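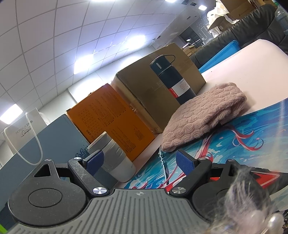 Fikex (returns handling)

Print this article | E-mail this article

Fikex is a semi-automated system for sorting and repacking mixed consumer goods. It is made by Jornberg and was first put into regular use at the Coltia returns depot in Chiu. The system combines fixed robot arms with two-jaw grippers and a set of hand-held grippers of the same jaw geometry, which depot staff use to record handling motions for new kinds of goods. The name is applied both to the equipment and to the way of working built around it.

Background

Coltia handles returned merchandise for several retailers. A returned parcel may contain a single item in its original box or a mixture of unrelated goods, such as drinkware, textiles, gift packaging and printed mats. Before the system was introduced, all parcels were opened, checked, graded and repacked at standing benches. Each bench was worked by one person, who was expected to complete the whole sequence and to enter the result at a terminal.

Earlier automation at the depot was limited to conveyors, label printers and a weighing station. A suction-cup picker was tested on boxed goods. It lifted flat, clean cardboard well, but it lost its hold on tape edges, scuffed corners, knitted goods and curved bottles, and it was withdrawn after the trial. The depot kept the stand and the air line, and both were later reused for cleaning the benches.

The plan for the present system was written by Chun-yin Tang, then head of process engineering at Coltia. It proposed that the robot should be taught by the people already doing the job, using a tool that could hold only what the robot itself could hold. A person working with bare hands will turn a bottle with the fingertips or pinch the edge of a bag, and a two-jaw gripper can do neither in the same way. Recording with the tool removes most of those motions from the data before it is collected.

Equipment

The installation at Chiu consists of six robot cells and a recording area. Each cell has one arm, a tray feed, an overhead light bar and a reject chute. The grippers on the arms and the hand-held units share jaw length, opening width and pad material, so that a worn pad can be moved from one to the other. Jaw pads are treated as consumables and are inspected at the start of each shift.

The recording area uses plain tables with ordinary room lighting. Goods are placed on them in deliberately crowded arrangements. Tall boxes are set close behind short items, soft goods are laid against the base of bottles, and patterned mats are left under part of the arrangement. The depot's working instructions call these "dense tables." A table with only a few well-spaced items is called an "open table" and is used for training new staff.

Recording procedure

A recording begins with the tool at rest and the jaws open. The operator moves the open jaws toward the chosen item, closes them, lifts the item clear of its neighbors, places it in the target tray and returns to the starting position. One such cycle is an episode. An episode is discarded if the operator touches the goods with the free hand, drops the item or changes the choice of item partway through.

Approach angle is left to the operator. In practice many operators tilt the tool strongly to reach an item standing in front of a taller one, and a large share of the accepted episodes at Chiu are tilted in this way. An early version of the instructions required the tool to be held level. The rule was removed after operators reported wrist strain and after level approaches were found to push over cups placed near the front of the table.

At the time of the last published audit, the library held 483 accepted item types. New types are added when a cell rejects the same kind of item repeatedly. The reject list is read at the beginning of each shift, and the shift lead decides which entries go to the recording area.

Handling classes

Goods are divided by how they respond to the jaws. The class is printed on the tray ticket.

Rigid upright. Travel cups, insulated bottles and similar drinkware. Gripped on the body below the lid. Carrying loops and raised rims are avoided, as both can slip from the pads.

Rigid boxed. Cardboard boxes within the opening width. Wider boxes are passed to a bench.

Soft folded. Knitted goods, scarves and folded clothing. Gripped across the full thickness of the fold. Open-stitch textiles are lifted slowly to keep the pads from pulling a loop.

Corded. Paper gift bags with cord handles. These remain the least reliable class. A hanging cord can lie over a neighboring box and drag it along, and most corded items are still handled by hand.

Flat. Mats, cards and booklets. Excluded from the cells and sent to the benches.

Changes in staff duties

The depot employed 191 people in returns handling when the first cell was switched on. Coltia stated that no positions would be ended as a direct result of the installation during its first contract term, and the total stayed nearly level over that period. The distribution of duties changed more than the head count did.

Bench work was split. Grading, meaning the decision on whether an item can be sold again, stayed with people. Transfer of accepted items from the grading table to the packing tray moved to the cells for the rigid and boxed classes. Bench staff therefore spend a larger part of the shift making decisions and a smaller part moving goods. Several staff told the depot's works council that the change made the job more tiring in a different way. The short walk to the packing tray had served as a break between decisions, and a timed pause was later added to the grading stations in its place.

Two new roles were created. Recording operators produce episodes at the dense tables. Cell attendants clear rejects, replace pads and restart arms after a stop. Both roles were first filled from inside the depot, and 42 people completed the internal course in the first year. The course lasts three days, the last of which is spent entirely on stop recovery.

The first recording group was led by Asmaa Helmy, a former bench grader. Her notes on approach order, written for her own group, were later taken into the standard instructions. They advise clearing soft goods first when they hide the base of an upright item, and leaving the tallest box until last so that it serves as a fixed reference behind the others.

Pay and credit

Pay was the main point of dispute. Recording operators were at first paid at the bench rate. Staff representatives argued that an accepted episode continued to be used after the shift in which it was made, and that the bench rate covered only the time spent. Management held that the recordings were ordinary work product. The agreement reached in March placed recording operators one grade above bench staff. It did not grant any continuing payment for reuse.

A second clause concerned monitoring. Each hand-held unit stores the time and motion of the jaws, and these records could be used to compare the speed of individual operators. Under the agreement, episodes are stored under a table number, and operator names are removed when an episode is accepted. Discard rates may be reviewed by group only.

Physical strain

The hand-held unit is heavier at the jaw end than at the grip. Complaints in the early months concerned the thumb and the outer forearm. Recording sessions are now limited to forty-five minutes, followed by a period at another station. A counterweight was offered by Jornberg but is seldom fitted, as it catches on tall boxes when the tool is tilted.

At the benches, reports of shoulder strain fell after the transfer step was removed. Reports of eye strain rose slightly. The depot responded by changing the angle of the grading screens.

Limitations

The cells handle one item at a time and do not open parcels. Sealed tape, inner bags and padding must be removed by a person first. Glossy tape and bright ceiling lights can cause false edges in the camera image, and boxes with reflective seams are rejected more often than plain ones. Items lying partly on a patterned mat and partly on a white surface were a frequent cause of failed grips until more dense tables of that kind were recorded.

The system does not judge condition. A scuffed corner is handled in the same way as a clean one, and any item that reaches a cell is assumed to have been graded.

See also

Bench grading
Reject chute
Returns handling
Teaching by demonstration

Last revised 23/03/2026

Print this article | E-mail this article

Reader comments (4)

benchfour
The pause at the grading stations is four minutes, in case anyone wants to add it. It was two to begin with.

R. in packing
"Corded" should mention that ribbon counts as cord on the tray ticket. We get them sent back otherwise.

mlk_returns
Does the library number include variants? At our site a bottle with the loop up and the same bottle with the loop down are two entries.

benchfour
Replying to mlk_returns: one entry at Chiu. Loop position goes in the notes field.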